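14/12/2019

# Print the section numbers where readers can use them

The Eusebian sections are the oldest cross-reference system for the Gospels that we still have in working order. Each Gospel is cut into numbered sections. Under each section number stands a second number, from one to ten, which sends the reader to one of ten tables, and the table gives the matching sections in the other Gospels, if there are any. Eusebius explains all of this in a short letter to Carpianus. The letter takes a few minutes to read, and a student who has read it can use the system the same day.

My complaint is with how new editions and teaching texts treat the numbers. Most leave them out. Those that keep them tend to print the numbers in the margin and the tables in the front matter, in small type, with the letter in Greek only. The apparatus is complete and very few people use it. I think this is a design fault, and I think it has a cost for scholarship as well as for teaching.

The cost is easiest to see in manuscript work. Dionysis Katsaros spent several years checking marginal numbers in Gospel books for the Voditura project, whose register now holds 1,268 entries. An entry is made wherever the number in the margin does not agree with the tables bound into the same book. Katsaros sorted the entries into slips of the pen, displaced numbers and real differences in how the text was divided. The third group is the one that matters. A scribe who divides Mark's ending differently, or who carries a number past a missing verse, is giving evidence about the text in front of him or in front of someone before him. An editor who does not print the numbers has no place to report that evidence, so it goes unreported.

Malou Thorlacius has argued against me that marginal numbers were copied separately from the text, often by another hand and from another book, and so cannot be cited as witnesses to it. She is right about the separate copying. It follows that the numbers need their own line in the apparatus with their own sigla. It does not follow that they should be dropped. Corrections by later hands have the same problem, and editors have reported those for a very long time.

A second objection is space. The Cuadros Gospels, for which I read proofs, gave this as the reason for cutting the sections at a late stage. The saving was 5 pages in a volume of more than 1,000. I do not find that persuasive. The same volume has a page of abbreviations for journals it cites once.

The third objection is the serious one. Imad Smadi holds that students who learn the sections early will take them for a modern synopsis, and they are not one. The tables set passages side by side on grounds that are sometimes verbal, sometimes thematic and sometimes hard to recover. John 1 is matched with the genealogies, for example. A student who expects close parallels will be misled. Smadi would hold the system back until the graduate seminar. I would teach it in the first term with that example at the front, where the student can see that a fourth-century reader had a different idea of what counts as the same matter. That idea is part of the history of reading the Gospels and is worth knowing before the modern columns set the habit.
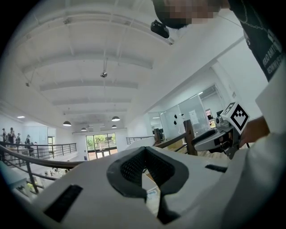
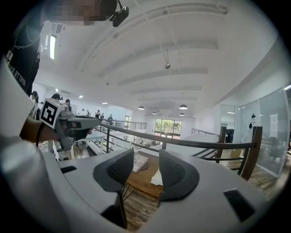
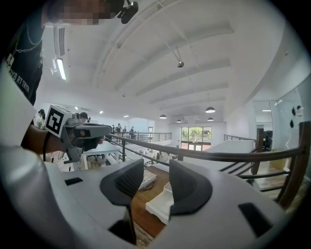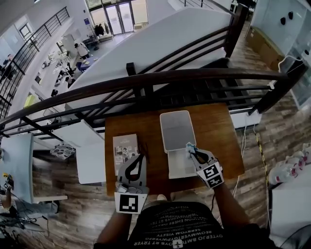 The tables should be taken out of the front matter and issued as a separate piece. A reader who has to turn from Luke to the front of the book and back loses the place twice, and most readers give up after the second lookup. The ten tables, a translation of the letter and a page of worked cases would fit in a small booklet, something on the order of the illustrated one on the left side of the wooden table in the last picture, which can lie next to whatever else the reader has out. The Drirbridge reader tried a folded card instead. It was too narrow for Table II, and the columns had to be split across the fold.

The numbers in the text margin should be printed in full at every section, with the table number below in a second color, as Eusebius asked. Gray is a poor choice for this. Despina Andreadis set the trial pages of Matthew in red and black and found no other change to the layout was needed. I would add a mark at any section where the register records a real difference of division, and leave the details to the apparatus. In her trial pages 102 sections carry such a mark, most of them in the Passion narrative, and those are the pages I would print first.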